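Pimileck Companion for Harbour Games
Last updated: 20 April 2026
Shares 11

Pimileck is a small program for people who play island and harbour building games on the phone. It keeps your lists of materials, your timers and your trade notes in one place, outside the game. It is made by Coditz and sold as a one-time purchase. There is no monthly payment and there are no advertisements inside.

We want to be clear from the beginning about what it does. Pimileck does not give you free coins, free gems or extra energy. It does not enter your game account and it never asks for your game password. Many pages promise such things, and players write to us every week asking if our program is of this type. Our answer is no. If you want a generator, please do not buy Pimileck, you will be disappointed.

What it can do for you

You choose your game from the list and Pimileck loads the recipe book for it. When you write in that you want to build a fish market, the program shows which planks, ropes and nails are needed, and how many you must still produce. If you have written your stock, it takes this away from the total. The recipe book for Costmont Harbour has 1781 entries at this moment, and we correct it when players inform us of a mistake.

The timers work also when the phone is locked. You can set up to 100 of them at the same time, each with its own sound. I myself use only a few, but my colleague Raghavendra Mudaliar plays with a very large farm and he fills nearly the whole list before he goes to sleep.

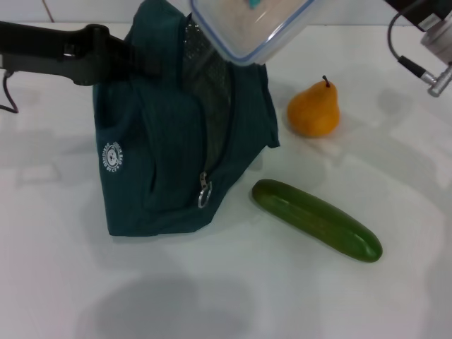 The stock list is arranged in bags, and this part has changed the most in version 7. Before, all materials were in one long list and you had to scroll very much to find one small thing. Now you can make as many bags as you like, give a name to each and choose a colour and a small badge for it, so that the bag is easy to find on the screen. A dark teal one with a round white badge and a bear face on it, like the cloth bag in the photo, is quickly seen between the others. When you move material from one bag to another, the total stays the same, and the recipes will still find it.

Trade notes

In many of these games the price at the market changes from day to day. You can write the price you have paid and the name of the player you have bought from. After some time Pimileck draws a simple line of the prices. It needs roughly a week of notes before the line is useful. Please write the notes in the same currency, the program cannot change gold into shells.

What you need

A phone or tablet with enough free space for the recipe books. Internet is needed only for the first start and for updates of the books. Your lists stay on your own device. If you change to a new phone, make first a copy under Settings, Save my lists, and open this copy on the new one. A copy from version 6 can be opened, but all material will arrive in one bag and you must sort it yourself.

Languages

English and French. The French text was prepared by El Ouafi, and the remaining help pages in French will be ready in July.

Known problems

On some tablets the badge is shown too large when the screen is turned. Close the bag and open it again. The search does not yet find words with an apostrophe, so for "miner's lamp" please write only "lamp".

Returns

If the program does not start on your device, write to us within 11 days with the name of the device and we return the full price.

Ajith Nambiar
Product support, Coditz

7 comments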